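# About us

Hi, I'm Shu-fen Chang, and I started Fluninley in what used to be a frame shop. We make examples for people who are teaching robots to pick things up. That's the whole business! Someone has a learning system that needs to see ordinary stuff being handled, over and over, by a person who knows what they're doing, and we're the ones doing the handling.

We work with grippers you hold in your hand. There's a camera on the gripper, two soft finger pads at the tips, and one of us on the other end of it, reaching into a box or across a table and grabbing whatever the job sheet asks for. Each go from start to finish is called a take. Last August we recorded 1,691 of them, which is our best month so far (my wrist would like a word about it).

Before this I spent years at Tredier, packing and checking orders, and I think that's where I got fussy about how people's hands move. Watch anyone pull a small thing out of a full box. They nudge, they tilt, they change their mind halfway. We try to keep all of that in. If a take has a fumble in the middle and a recovery after it, we label the fumble and send it along, unless the client has asked us to leave those out.

The things we pick up come from all over. Plush toys, bottles, little cartons, packets, plastic bits from old gadgets, whatever turns up at yard sales or in our own junk drawers. The shelf list is at 262 items right now and I add to it far too easily. Clear plastic is my favorite to record and everyone else's least favorite. Round flat things are tricky too, you want the pads square on the rim or they twist on you.

Our first client was Modeck, who wanted 700 takes of things being moved from one box to another and were very patient while we figured out how to name our files. These days we also do tabletop sorting, bag packing and a bit of drawer work. Cieślak, our labeling tool, was built here in the shop and is named after the street I grew up on. It's plain looking, but it lets you mark the grasp, the lift and the release without taking your hand off the keyboard, and I love it.

If you want to come and try a session, please do! New people start with a short practice set, nothing gets sent out from it, and you can pick your own box. Bring something from home if you like, as long as it isn't sharp and you don't mind it getting squeezed. The kettle's by the back door and the gray mugs are for everyone.

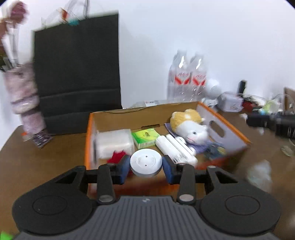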